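Overhead fixed camera or one on the wrist for a small tabletop arm?
Posted by Funmilayo Tijani, September 7, 2020

Hello all, and thank you in advance to anyone with the patience to read this. I look after a small arm at a community workshop in Nustley and we've been trying to get it to pick up ordinary kitchen bits and put them where they belong. We have two grippers to compare, the one that came with the arm and a soft-fingered one from Jatis, and so far I've been judging them with a single fixed camera looking down at the table.

My trouble is that I can't tell whether a miss is the gripper's fault or the camera's. When the arm reaches out across the table it covers part of what I'm asking it to find, and then I get a grasp that lands to one side and I've no idea whom to blame.
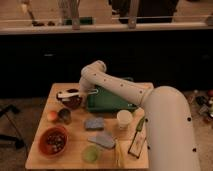

The arm over the tray, as our fixed camera gets it.

The green tray is the worst for this, as you can probably tell, because the forearm goes straight over the back of it. The bowls and the peach-coloured fruit on the left are much less bother. I've got 300 pounds left in the pot and could buy a small wrist camera, or a second fixed one, or a better gripper and forget the cameras altogether. Which would you do first? I'm happy to be told I've set the table up badly, by the way, I know there's a lot on it!

Chun-hung Tsai
Hello Funmilayo, what a nice table to be working with. I had very much the same muddle in March when I was helping out at Tridley, and I'd say leave the grippers alone until the camera is sorted, otherwise you'll be comparing two things at once and you'll end up trusting neither result.

Before you spend anything, try this. Send the arm to a parked position well out of the way, take your picture, work out the grasp from that one picture, and only then let the arm move. The forearm can cover whatever it likes after that (so long as nothing gets nudged on the way in). Do 200 tries with each gripper, same objects, same places, and write down for each miss whether it landed to one side or landed properly and then slipped. Mark the spots with a bit of tape or you'll go mad putting things back. Landing to one side is usually the camera or the calibration. Slipping is usually the fingers.

I'd also split your objects into easy and awkward. A sponge will forgive nearly any gripper, so a good score on the two sponges tells you very little. A paper cup is a much better test because too firm a squeeze will crush it, and I'd expect soft fingers to do well there. Thin flat things like your white board are where soft fingers gave me grief, and I'd keep the knife out of it until you're happy with everything else.

If you still want a camera afterwards, I'd go for the wrist one. Do check the cable has enough slack when the wrist bends right down, mine pulled out more than once. And redo the calibration whenever you change the gripper, even if it all looks the same.

Mac Mathúna
Second fixed camera, lower down and off to one side. Wrist cameras are fine but you lose the view just when the fingers close, depending on the mount. Mine cost about 17 pounds second-hand and does the job.

Funmilayo Tijani
Thank you both, that's ever so helpful. I hadn't thought of parking the arm first and I feel a bit silly, but I'll start there and keep the miss list as Chun-hung says. Mac, does yours need its own lamp, or do you manage with the room lights?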